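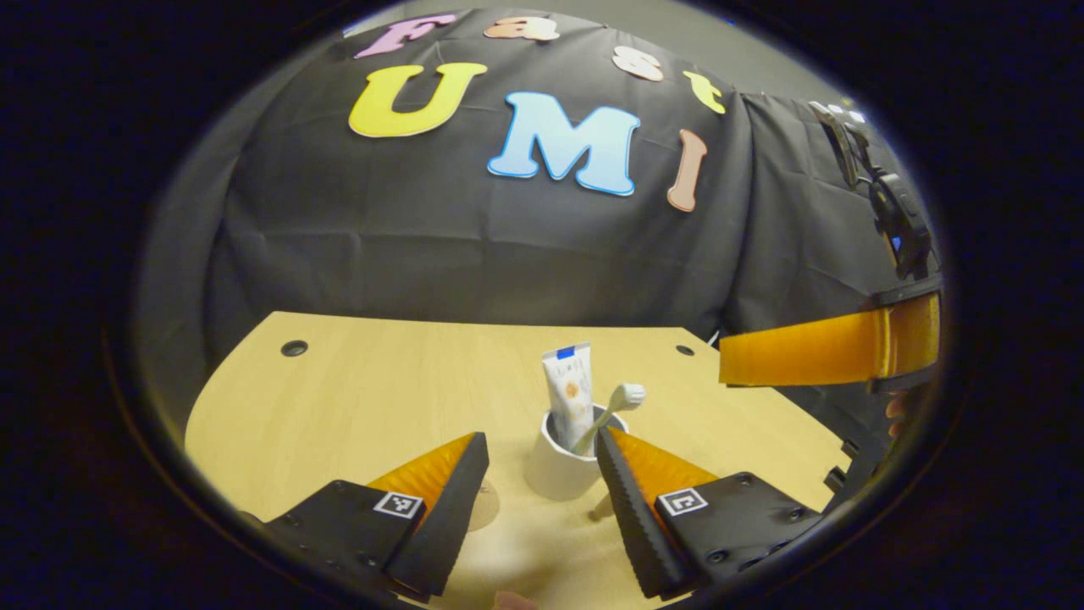

칫솔 꽂는 동아리에 들어왔습니다

2025. 7. 14.

로봇 동아리에 들어간다고 했을 때 엄마는 내가 로봇을 만드는 줄 아셨다. 나도 그런 줄 알았다. 지금 나는 Tistbridge의 한 지하실에서 양손에 집게를 하나씩 들고 칫솔을 컵에 꽂는다. 뺀다. 다시 꽂는다. 엄마한테는 연구라고 했다.

동아리 이름은 Horrocks다. 창립 멤버의 성이라는 설과 근처 술집 이름이라는 설이 있는데 둘 다 근거가 없다. 한국 사람이 듣기에는 라면 먹는 소리에 가깝고, 그 얘기를 했더니 다들 좋아해서 단톡방 이름이 '호로록'이 됐다. 한글로. 뜻을 아는 사람은 나 하나인데 발음은 이제 나보다 다들 정성스럽다.

회원은 나까지 8명. 가을에 학교들끼리 하는 Tromora라는 대회가 있고, 우리는 거기 '가정용 물건 정리' 부문에 나간다. 부문은 세 개였다. 이동 로봇 부문은 작년에 바퀴가 빠져서 다들 입에 올리기 싫어했고, 드론 부문은 보험 서류를 읽다가 포기했다. 그렇게 해서 남은 것이 가정용 물건 정리다. 이걸 지원서에는 "고령화 사회의 일상 보조에 대한 깊은 관심"이라고 썼다. 내가 쓴 문장이라 할 말이 없다.

과제: 욕실 컵

대회 측이 낸 과제 목록에서 우리가 고른 건 욕실 컵이다. 테이블 위의 치약과 칫솔을 컵에 넣는다. 두 팔로. 넘어뜨리면 감점, 컵을 밀어서 표시 밖으로 나가면 감점, 칫솔을 거꾸로 꽂으면 이것도 감점. 칫솔은 머리가 위로 가야 한다. 상식인데 규정집에 그림까지 있는 걸 보면 어느 해인가 누가 거꾸로 꽂고 이의 제기를 한 모양이다.

처음 읽었을 때는 이게 대회 과제씩이나 되나 싶었다. 나는 이 동작을 매일 아침저녁으로, 그것도 눈을 반쯤 감고 한다. 그런데 집게 두 개로 해 보면 사람 손가락이 얼마나 뻔뻔하게 좋은 물건인지 알게 된다. 칫솔은 얇고 길고 납작한 데서는 납작하다가 갑자기 동그래진다. 치약은 튜브라서 잡는 세기에 따라 모양이 바뀐다. 중간을 잡으면 배가 나오고 끝을 잡으면 고개를 숙인다. 컵은 또 가볍다. 칫솔이 컵 벽에 살짝만 기대도 컵이 같이 가겠다고 따라나선다.

우리가 쓰는 컵은 하얗고 겉에 얕은 골이 져 있는 원통형이다. 치약은 흰 바탕에 위쪽으로 파란 띠가 있고 앞면 가운데에 주황색 동그란 무늬가 들어가 있다. 칫솔은 하얀색. 흰 컵에 흰 칫솔에 거의 흰 치약이라니, 소품을 고른 사람이 로봇을 싫어하는 게 아닌가 생각했는데 소품을 고른 사람도 나였다. 마트에서 제일 싼 걸 집었을 뿐이다.

데이터는 어떻게 모으냐면

방식은 단순하다. 로봇 손과 비슷하게 생긴 집게를 사람이 손에 들고, 집게에 달린 카메라로 작업하는 걸 찍는다. 그걸 잔뜩 모아서 학습시키면 나중에 진짜 로봇 팔이 따라 한다는 계획이다. 계획이라고 쓴 건 아직 진짜 로봇 팔이 우리한테 없어서다. 후원사 Enex가 빌려주기로 했고, 메일에는 "곧"이라고 되어 있다. 그 "곧"이라는 단어가 우리 메일함에 들어온 것도 꽤 됐다.

카메라에 어안 렌즈가 끼워져 있어서 세상이 전부 둥글다. 우리 테이블은 평범하게 반듯한 밝은 나무 테이블인데 영상 속에서는 지구 같다. 양쪽 끝이 아래로 흘러내린다. 하루 종일 이 영상을 검수하고 지하실 계단을 올라가면 복도가 직선인 게 어색하다. 처음 며칠은 문틀을 괜히 한 번 만져 보고 지나갔다.

집게 손가락 안쪽에는 오렌지색 말랑한 패드가 붙어 있다. 색이 워낙 쨍해서 멀리서 보면 당근을 들고 일하는 것 같다. 패드 아래 검은 블록에는 흑백 네모 마커가 하나씩 있고, 이 마커 사이 거리로 집게가 얼마나 벌어졌는지를 계산한다. 그러니까 마커를 가리면 안 된다. 이걸 왜 강조하냐면 내가 손목이 아프다고 집게를 이상하게 쥐었다가 한나절치를 통째로 날린 적이 있기 때문이다. 소매였다. 후드티 소매가 마커 위로 내려와 있었다. 그날 이후로 지하실 문에 "반팔 착용"이라고 붙어 있다. 지하실은 춥다.

Fast라는 글자에 대하여

배경에는 검은 천을 걸었다. 벽이 회색인 데다 배관이며 옛날 포스터 자국이며 볼 게 너무 많아서 가렸다. 다림질은 안 했다. 천을 걸던 날 다림질을 하자는 의견이 있었고 모두가 찬성했고 그게 끝이다.

천에는 커다란 폼 글자로 Fast UMI라고 붙여 놨다. F는 분홍, U는 노랑, M은 하늘색. 파스텔 톤이라 처음 온 사람들은 어린이집 행사 준비하는 줄 안다. 글자를 붙인 건 Jussara Brandão인데, 우리 중에 유일하게 손으로 뭘 만들면 끝까지 만드는 사람이다. 브라질에서 왔고 기계과고, 회의 때는 말이 없다가 회의가 끝나면 이미 다 해 놓는다. 글자도 그랬다. 천만 걸어 놓고 다들 밥 먹으러 갔다 왔더니 글자가 붙어 있었다.

문제는 Fast 쪽이다. 우리는 빠르지 않다. 에피소드 하나 찍고, 물건을 원위치하고, 파일 이름 확인하고, 누가 재채기하고, 다시 찍는다. 그 모든 과정을 분홍색 F가 내려다본다. 한번은 치약을 연속으로 떨어뜨리고 고개를 들었는데 눈앞에 Fast가 보여서 잠깐 집게를 내려놓고 밖에 나갔다 왔다. 옆방 밴드 동아리 애가 우리 방을 들여다보더니 "저건 목표야?" 하고 물었다. 목표라고 했다.

Jussara한테 글자를 좀 옆으로 옮기면 안 되냐고 했더니, 배경이 바뀌면 앞에 찍은 것과 달라지는데 괜찮겠냐고 되물었다. 괜찮지 않았다. 그래서 글자는 대회 때까지 거기 있다.

100개만 찍으면 된다더니

목표는 쓸 만한 시연 100개였다. 첫 회의 때 누가 칠판에 100이라고 쓰고 동그라미를 쳤고, 다들 하루면 되겠네 했다. 나도 그랬다. 하나에 몇십 초 잡고 머릿속으로 곱하기를 해 봤더니 저녁 전에 끝나는 걸로 나왔다. 그 계산에는 사람이 들어 있지 않았다.

지난주까지 찍은 게 149개다. 축하하기 전에 덧붙이자면, 검수는 아직 반도 못 했고 검수한 것 중에서 버리는 비율이 썩 아름답지 않다. 버린 이유를 스프레드시트에 적게 되어 있는데 이게 요즘 우리 동아리에서 제일 읽을 만한 글이다. 몇 개 옮겨 본다.

"칫솔 넣다가 컵이 따라옴"
"오른손이 왼손을 침"
"치약을 잡았는데 놓는 걸 잊음"
"성공했으나 너무 기뻐서 집게를 흔듦"
"소매" (나다)
"소매" (또 나다)
"누가 불 끔"
"칫솔은 잘 들어갔는데 왜 들어갔는지 모르겠음"

마지막 건 버릴지 말지를 두고 한참 얘기했다. 들어갔으면 된 거 아니냐는 쪽과, 사람이 모르고 한 걸 로봇한테 가르쳐도 되냐는 쪽이 있었다. 투표까지 갔는데 반반이 나왔다. 회원 수가 짝수면 이런 일이 생긴다. 그 파일은 지금 '보류' 폴더에 혼자 들어 있다. 가끔 열어 본다. 정말 왜 들어갔는지 모르겠다.

두 손을 쓴다는 것

한 손으로 할 때는 이렇게까지 어렵지 않았다. 양손은 집게 두 개가 한 테이블 위에서 서로 눈치를 봐야 한다. 왼손이 컵 옆을 지키고 오른손이 칫솔을 가져오는 게 정석인데, 사람마다 버릇이 있어서 누구는 왼손이 할 일 없이 떠 있고 누구는 두 손이 동시에 컵으로 돌진한다. 영상만 봐도 누가 찍은 건지 안다. 한 명은 집게를 벌릴 때마다 숨을 참는데 영상에 소리가 없는데도 그게 보인다.

내 버릇은 칫솔을 꽂기 전에 컵 위에서 한 번 멈추는 거라고 한다. 망설임이 데이터에 들어가면 로봇도 망설인다는 지적을 받았다. 그 말을 듣고 며칠 기분이 이상했다. 내가 뭘 결정하기 전에 멈칫하는 걸 온 가족이 이십 년 넘게 지적했는데, 그걸 이제 팔 두 개 달린 기계가 물려받는다. 유전이 이런 경로로도 되는구나.

그래서 연습을 했다. 안 멈추는 연습. 자취방에서 아침에 칫솔을 꽂을 때도 망설이지 않고 한 번에 꽂았다. 컵이 넘어갔다.

손목 얘기도 해야겠다. 집게는 처음 들면 가볍다. 열 번쯤 찍으면 가볍지 않고, 서른 번쯤 찍으면 이걸 설계한 사람의 이름이 궁금해진다. 요령은 어깨를 내리고 팔꿈치를 몸에 붙이는 것이다. 그리고 중간에 사람을 바꾸는 것이다. 교대표를 만들어 붙였는데 교대 시간이 되면 다들 화장실에 가 있다.

인수인계 문서

내년에 들어올 사람들을 위해서 매뉴얼을 쓰고 있다. 원래는 한 페이지였는데 어느새 4,000자쯤 된다. 그중에 쓸모 있는 부분만 뽑으면 이 정도다.

테이블은 움직이지 말 것. 다리가 닿는 바닥에 테이프를 붙여 놨으니 청소하고 나면 맞춰 놓을 것.

찍기 전에 렌즈를 닦을 것. 티셔츠로 닦지 말 것. 티셔츠로 닦는 걸 봤다.

물건 시작 위치는 매번 조금씩 바꿀 것. '조금씩'이 어느 정도냐고 묻는 사람이 꼭 있는데 주먹 하나 안쪽이다. 작년 회원 주먹 기준이라 의미가 없지만 일단 그렇다.

파일 이름에 'final' 쓰지 말 것. 'real_final'도 안 된다. 'horokrok'도 안 된다. 찾다가 운다.

한 에피소드가 망했다 싶어도 끝까지 하고 멈출 것. 중간에 집게를 던지듯 내려놓으면 그것도 찍힌다.

치약은 새것으로 바꾸지 말 것. 무게가 달라진다. 그 치약으로 이를 닦지도 말 것.

마지막 항목은 실화다. 누가 썼는지는 안 밝히겠지만 밤샘한 다음 날 아침에 튜브 배가 눈에 띄게 들어가 있었고, 한 사람한테서만 민트 향이 났다.

앞으로

남은 검수를 이번 달 안에 끝내고 학습을 한 번 돌려 보는 게 계획이다. 학습은 학과 서버를 빌려야 하는데 대기 줄이 있고, 우리 앞에 단백질 접는 사람들이 있다. 인류의 건강과 칫솔 꽂기 중에 뭐가 먼저냐고 하면 나도 줄을 양보할 수밖에 없다.

Enex에서 팔이 오면 설치할 자리는 비워 뒀다. 누가 그 자리에 자전거를 세워 놨는데 팔이 오면 치우겠다고 했다. 팔이 오는 날과 자전거가 치워지는 날 중에 어느 쪽이 먼저일지 내기가 걸려 있고 나는 자전거 쪽에 걸었다.

대회는 10월이다. 그 전까지 치약 쪽을 어떻게든 해야 한다. 칫솔은 이제 제법 되는데 치약은 잡는 위치가 사람마다 달라서, 어제 Jussara가 접힌 끝 바로 아래를 잡는 걸로 통일하자고 했다. 다들 좋다고 했고, 그러면 이미 찍은 건 어떡하냐고 누가 물었고, 한동안 조용했다. 옆방에서 드럼 소리가 났다.

내일은 오전 담당이다. 반팔 챙길 것.

댓글 3

민트 / 저 아닙니다

지나가던 기계과 / 저희도 작년에 양손으로 뚜껑 여는 거 했는데 왼손 손목이 먼저 나갔어요. 파스 추천드려요. 그리고 보류 폴더에 있는 그 영상 보고 싶네요

엄마친구 / 너희 엄마가 링크 보내줘서 봤다. 밥은 먹고 다니니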